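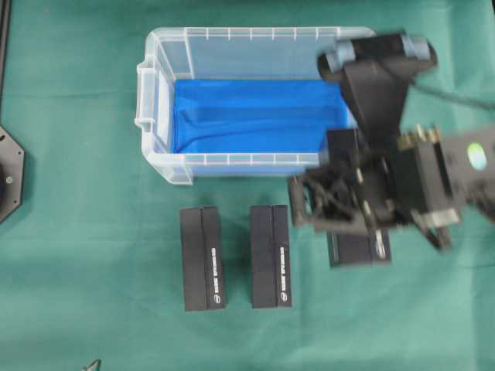 A clear plastic storage bin with a blue fabric lining, and three black boxes on a green cloth.

Sturwood Puts Older Classrooms on an Energy Diet

The Sturwood school district will begin upgrading heating and lighting controls in its older classroom buildings in September. Kulap Kamolrat, the district's facilities director, said the work was planned after a review of utility bills showed that many rooms were being heated through the night.

"We had good boilers and poor schedules," Kamolrat said. "The equipment was doing what it had been told to do years ago."

Under the plan, 120 classrooms will receive new thermostats and occupancy sensors. The Bermúdez building, the oldest in the district, will also have its windows resealed. Crews will work after 4 p.m. so that lessons are not disturbed.

Charoen Yimyam, an engineer with Brillulov, the firm hired to design the controls, said teachers will be able to adjust the temperature in their own rooms by 2 degrees in either direction.

"People accept a set point more readily when they have some say in it," Yimyam said. He added that staff training will take 50 minutes and will be offered at each school.

Asked whether new windows had been considered, Kamolrat said replacement remains under study. "I would like to see one full winter of readings first," she said.

Monthly energy use for each building will be posted at the district office on Gulham Street.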